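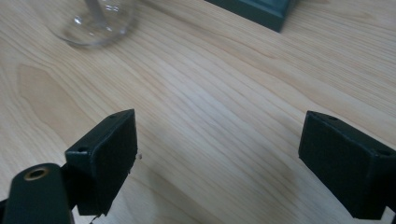

Fingers open over the table, stemmed glass at the back

From: Clementina Paiva
To: Totlow shop list
Date: 2026-04-17
Subject: Re: [totlow] gripper fingers, take 2

Hi all,

Fletcher, thanks for the long reply, and sorry I sat on it for a few days. I wanted to try some of it before I opened my mouth again! Quoting the part I'm answering so the rest of the list can follow along:

> On Fletcher Harawira's bench the same fingers flexed a lot when I
> closed them on anything stiff. I think you have two separate problems
> and you're treating them as one. First, the block is printed flat, so
> the layers run the wrong way for the load at the screw. Second, you
> have no idea where zero is, so every time the thing powers up it
> guesses. I'd reprint standing up, more walls, and go slower with the
> insert. Also, why are you starting with a wine glass? Start with a
> sponge like a normal person.
>
> Did you ever get the Sistutton driver board to stop resetting? Mine
> does it whenever both motors start together.
>
> F.

OK, so, in order.

Print direction: you were right and I was stubborn. The new pair is printed standing up with two extra walls, in the same dark green as before (I still have most of that spool and I am going to use it up if it kills me). They came out a little rough on the faces, which I kind of like for grip, so I haven't sanded them. There are still little crumbs of plastic and whatnot that hang on to the edges no matter how I clean up, so if you look closely at the left one you'll spot a pale speck on the edge. I also kept the two holes along the top of each block. Inna asked last time what they're for: I want to be able to bolt on soft pads later without reprinting the whole finger, and she has a sheet of silicone she says I can cut up.

Inserts: the brass one in the arm is my fourth try. The first went in crooked, the second went in too deep, and the third I'd rather not discuss. What finally worked was turning the iron down and just leaning on it gently, then pressing it flush with a scrap of aluminum while the plastic was still soft. Martim, you were asking about this for your camera mount -- make the hole a hair smaller than you think and give it a chamfer at the top so the extra plastic has somewhere to go. I have a test strip with a bunch of hole sizes on it if you want to borrow it, it's in my drawer at the shop, the one that sticks.

Zero: still not solved, but better. I gave up on the limit switch because I could never find a place for it that didn't get in the way of the cable. Now the script opens the fingers slowly until the motor current climbs, backs off, and calls that "all the way open." It's a bit crude, but it lands close enough that I can't see the difference by eye. I ran it 300 times overnight with a log going and the open position drifted less than I feared. The full run is going to be 1000, once I trust it not to do something dumb while I'm asleep. If anybody has a cleaner way of doing this on cheap motors I would love to hear it!

Resets: yes, Fletcher, mine did the same thing. I put a short delay between the two motor starts and a fat capacitor across the supply, and I haven't seen a reset since. I did both at once like an idiot, so I can't tell you which one fixed it. Try the delay first, it's free.

And the glass. I know, I know. The reason I keep going back to it is that the whole point of this build, for me, is putting dishes away, and I'd like to find out early if the fingers are hopeless at a stem. The blocks are big and flat and a stem is skinny, so I only get a narrow line of contact, and it wants to roll. The pads should help. I'm also thinking about a shallow V down the middle of each inner face, but then I lose the flat for everything else. Benedita suggested making the V part of the pad instead and I think that's the way to go, so unless somebody talks me out of it that's what I'm drawing up next.

The other headache is the tabletop. It's pale wood with a soft sheen, and the bright patch in the middle washes out pretty badly, and a clear glass on top of it is about the worst thing you could ask the vision script to find. It does fine with dark things. With the glass it mostly finds the wood grain. I may put down a plain dark mat and see if that changes anything before I start messing with the code.

A few leftovers:

The Lornix controller I offered to the list is taken, sorry. Inna has it.

Does anyone have a spare set of the short screws from the Sampaio kit? I need a handful, and I don't want to buy the whole bag again.

I'd like to show this thing working at the open shop in July, so if you want to come poke at it before then, write me off list and I'll tell you when I'm in.

Clementina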